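Old tower keeps switching itself off after a few minutes — worth saving?

Asked by Eirini Lambrakis
Viewed 3073 times
Tags: desktop, overheating, shutdown, old hardware

Hello all, hoping someone can point me in the right direction before I lose my temper with this thing. I've got an old Cemska tower that my uncle passed on to me last September when he moved out of Flutthorpe, and it has been fine for letters, photos and a bit of family tree stuff. Then it started turning itself off. No warning, no blue screen, just click and it's gone. At first it lasted a whole evening, now I'm lucky to get 30 minutes out of it, and less if I have a video playing.

What I've tried so far: different wall socket, different mains lead, hoovered the vents at the back (I know, I know, my brother has already told me off about static). I also ran the antivirus twice and it found nothing. If I leave it overnight it starts up perfectly happily the next morning, and if I try straight away it sometimes dies before I've even got to the desktop.

I don't mind opening it up, I've put memory in a computer before, but I've never touched the processor. Is this a heat thing or is the power supply on its way out? And is it daft to spend money on something this old?

3 answers

Answer 1 (accepted) — posted by Rallis

Sounds like heat to me. The bit about it restarting fine when it's been left overnight is the giveaway, and nine times out of ten on a machine that age it's the paste under the cooler gone hard as biscuit. I had exactly the same on mine and was convinced it was the power supply — bought one and everything, still sat in a drawer.

Before you take anything apart, go into the BIOS and find the page with the temperatures on it. Leave it sitting there and watch. If the processor number climbs past 60 and keeps going while the computer is doing nothing at all, there's your answer. Mine idles at 34 now, for comparison.

If it is hot, lay the tower on its side, panel off, and take the cooler off so you can get at the socket area properly. 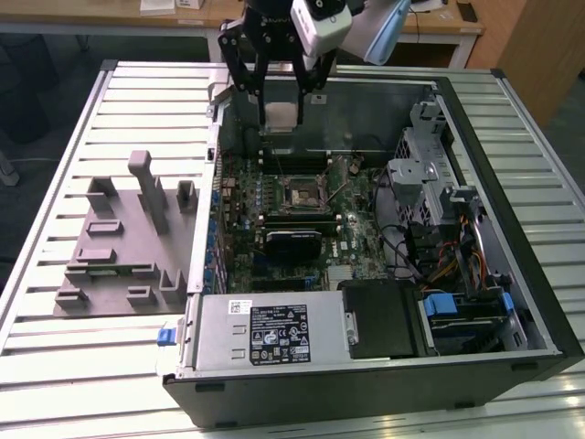

Flutthorpe, 13/04/2025

Right, picking this up again after tea. Run the computer for a few minutes before you pull the cooler (then shut down and unplug it, obviously!) as warm paste lets go much more easily. Twist gently, don't yank. On some older sockets the processor can come up stuck to the cooler, and if that happens to you then don't panic, just slide it off sideways and look very carefully for bent pins before it goes back in.

Clean the old stuff off both surfaces with isopropyl alcohol and a coffee filter, kitchen roll leaves fluff. New paste, a blob the size of a small pea in the middle, cooler back on, tighten the screws a bit at a time going corner to opposite corner. And please plug the fan back in. I forgot once and spent a whole evening wondering why it was so lovely and quiet.

I use the Sadura paste because the shop near me sells it, but any of them will do for letters and photos.

Answer 2

Could be the PSU as well tbh. Mine did this and it was the PSU. Try another one if you can borrow it.

Answer 3

Agree with the first answer, only thing I'd add is check the fan spins freely before buying anything. Flick it with a finger with the power off. If it feels gritty or stops dead, replace it while you're in there. Also have a look for capacitors with bulging tops on the board, and if you find any I'd copy your photos off and call it a day.

Comment from Eirini Lambrakis: Thank you both, and Rallis especially! Checked the BIOS and it went up and up while I stood there, so paste is ordered. Does it matter if the tube has been open a while? My brother has half of one in his shed.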